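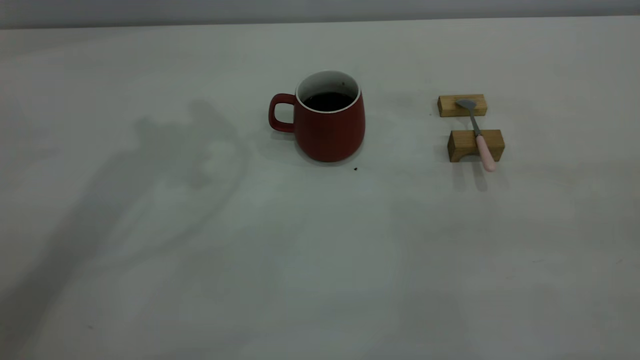
Since the last report to you in March the spoon rest has gone from a sketch on the back of an invoice to something I can put on a table, so I'm going to start there and leave the money to the end (sorry, Indira!). You asked us to get away from the one-piece dish, and we have. The rest is now two small wooden blocks with a gap between them, and the spoon just lies across. The front block is a bit taller and has the shallow curved notch in its lower edge that Omolara Danladi kept pushing for. I wasn't sure at first. Set out next to the red mug, with the coffee poured and the spoon lying across the wood, I think she was right, and I've told her so.

The wood is still unfinished, and that's the big thing left to settle. Light wood and black coffee are not friends! Ladi Igwe has two oils and a wax on trial, and I'd like to keep the pale honey color if we possibly can. He'll have test pieces ready for the next meeting at Misutgate.

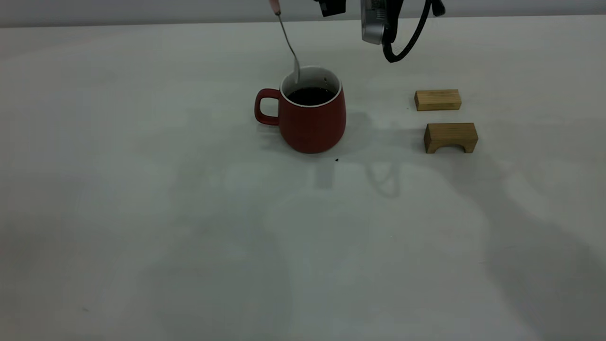

The other question is how wide the gap ought to be, which depends on the spoon, and everybody's spoons are different. We've been stirring and setting down, stirring and setting down, with the slim one with the pink tip, and I'd like to try something heavier before we fix the measurement. Lavanya Kaimal has offered her grandmother's teaspoons.

The mug itself I'd leave alone. I love the matte red with the white inside, and the squared handle stays.

Now, money. We've spent 3322 dollars of the grant, 215 of it on wood, and we have enough for a first run of 57 sets. What I need from you is a yes or no on the oil budget, and a decision on whether the blocks get sold with the mug or separately. I lean toward together, Lavanya doesn't, and we can argue it out on the call.

Nandini Arumugam
Flivorell, October 2023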